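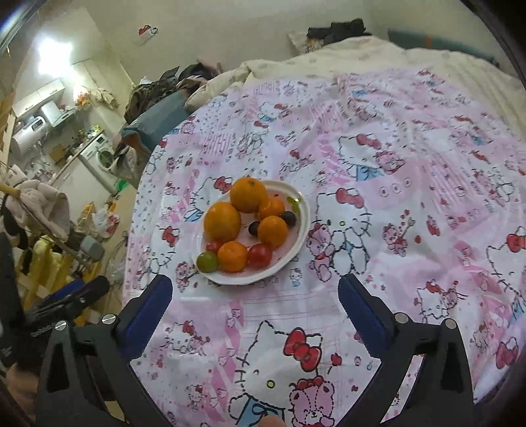 Issue 36, page 2

The Nokano hand gripper, after a season with our robotics club

I help run an after-school robotics club, the kind that meets in a borrowed classroom and has to be out by 6 p.m., and this fall the students voted to do a project on picking things up. I was hoping for line followers again (I already own the tape!) but they wanted to record people grabbing everyday stuff and then train a little model on it, so I went shopping for hand-held grippers and came home with the Nokano.

It's a kit. You get the printed fingers, the blue rubber pads, a bag of bolts, the handle and trigger, and a bracket on top for a camera you supply yourself. Ours cost $163 with shipping. The Bolenetti one I'd been drooling over was $300 and came assembled, and if your club has the money and no patience then maybe just get that and skip the rest of this review.

Putting it together took us two meetings. The instructions are mostly drawings and the drawings are mostly fine, except for step nine, where the left and right fingers look exactly the same on paper and are absolutely not the same in your hand. We built it backward. Then we took it apart and built it backward again, which I blame on the snacks. Put a bit of masking tape on each finger before you start and you'll be okay.

Once it's together it feels great. The trigger has a nice springy pull and the fingers close evenly, and even my smallest seventh grader could work it without using both hands. The cut-outs keep the fingers light and they bend a tiny bit when they meet something firm, so you aren't mashing whatever you've picked up. The pads are the best part - grippy without being sticky, and they wipe clean with a damp paper towel.

Fruit turned out to be the favorite homework. Everybody who took the gripper home was supposed to do a pick-and-place set on whatever surface they had, and a plate on a bed is honest work: the sheet gives under the plate and wrinkles up around it, and the gripper has to come in over all that. Tangerines are easy for it, big or small. You line up, squeeze, lift, done. Cherry tomatoes take more care, and you learn to stop pulling the trigger before you think you should. Grapes are where we had our arguments. The pads are wide and a grape is small and round, and if there's a tangerine leaning next to it you end up shoving the tangerine first. One of the kids got good at nudging the grape out into the open and then going for it, and the rest of us were very jealous. Patterned sheets are good practice for the model too, in my opinion. If all your recordings are on a plain gray desk it gets spoiled.

Now the grumbles. The bolts work loose. I check them before each session and there is nearly always one that wants a quarter turn, so keep the hex key on a string tied to the handle or you'll be buying another one (ask me how I know). The handle is sized for a grown-up hand, and a couple of my students ended up with a fingertip poking up between the fingers of the gripper in their recordings. We wrapped the grip with tennis tape to give them something to hang on to and that helped some. It also gets heavy. The box says you can do sessions of up to 36 minutes and I don't know whose wrist they tested that on. Ten minutes and then trade off, that's our rule.

Spare pads come from Macedo, a little parts shop that also sells the longer bolts, and theirs fit without trimming. They even threw in an extra pair when I said it was for a school club, so they have my heart forever.

We took the whole project to the Disum student showcase in November, fruit plate and all, and the gripper got passed around to every visitor who stopped at our table. Little kids, grandparents, a man who wanted to try it on his car keys (it can do car keys!). It survived with one scuffed pad and a handle that smelled like tangerine for a week.

Would I buy it again? Yep, and I'm trying to talk the school into a second one so the kids can quit fighting over the sign-out sheet. Four stars, and I'd give it the fifth if they'd redraw step nine.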